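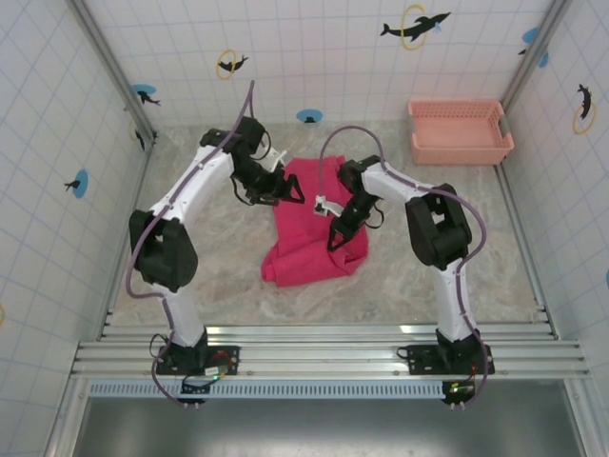 ## Mukstead two-arm cloth bench

The Mukstead is a bench-size enclosure with two small arms on a shared rail. We sell it to labs and workshops that want to compare grippers, wrist cameras and controllers on soft goods before they commit to a larger cell. It ships with both arms mounted and cabled.

The arms are white links with black servo joints, and each carries a black gripper. They mount on slotted aluminum rails, so you can slide a base sideways, tighten it down and recalibrate. Cables run along the outside of each arm with a loop of slack over the wrist. It looks untidy next to an arm with internal routing, but a cable swap takes one hex key.

The walls are white with a pale blue grid. Stickers on the walls are up to you. The shop unit has dolphins, and they have caused no trouble with calibration.

### Gripper options

Two sets of jaws fit the standard wrist.

- **Prusance angular jaws.** The default. Good at picking up a fold or an edge of cloth. They close hard enough to leave a mark on thin knits, so turn the current limit down for those.
- **Cundimico soft pads.** Wider contact and a gentler hold. Better for carrying a garment across the bench. They struggle to get under a hem that is lying flat, and the pads need wiping when lint builds up.

Shaimaa Zerouali ran both sets on our cloth routine, which is pick up, spread, fold once and drop in the basket. She did 478 attempts with the Prusance jaws and 454 with the Cundimico pads. The Prusance jaws were better on the first pick. The Cundimico pads dropped less on the way to the basket. If you can only buy one set, start with the Prusance — the first pick is where most people get stuck.

You can also put a different set on each arm. The controller keeps a separate profile for left and right.

### Wrist cameras

Each arm takes one small wrist camera, and a fixed camera covers the whole floor. For cloth we suggest running all three. The fixed view is good for finding the item and the basket. It is not much help for deciding which layer you are about to grab.

The standard wrist camera has a short working distance. With the gripper down near the fabric you get weave, creases and the dark gaps between layers, and very little of anything else.

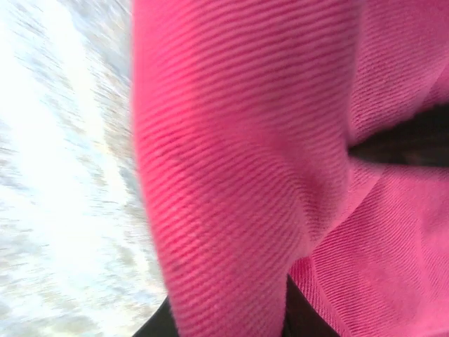
Background detail smears when the wrist swings, so Kipchumba Mussa recommends a pause before the close command if your software picks the grasp point from the wrist view. Shorter exposure also helps, but you will want more light on the bench. Strong single colors can saturate too. Lock the white balance before you start collecting runs you plan to compare.

A wider lens is available for the same mount. It shows more of the floor and loses some of the weave. Fidelina Montoya uses it for towels and larger pieces.

### Controllers

The Ndung'u controller is included. It drives both arms from a single computer, logs joint positions and camera streams to one file, and accepts commands from a script or from leader arms. Third-party controllers will work if they speak the servo bus directly. We can send the joint map, but we don't support them by phone.

### In the box

- 2 arms with bases, mounted on the rail
- Prusance jaws for both arms
- 2 wrist cameras and one fixed camera
- Ndung'u controller and power supply
- Gridded wall panels and corner posts
- Plastic basket

Cundimico pads, the wide lens and the leader arms are sold separately.

### Ordering and setup

Page updated 2/18/25. Units ordered in January have the older camera clip, which fits the standard lens only. Write to Fitzgerald Ambrose for a replacement clip at no charge.

Setup takes two people, mostly for lifting. Jabari Mwaipopo handles trial loans and can tell you which jaws are free. Loan units go back with both cameras and the basket, please.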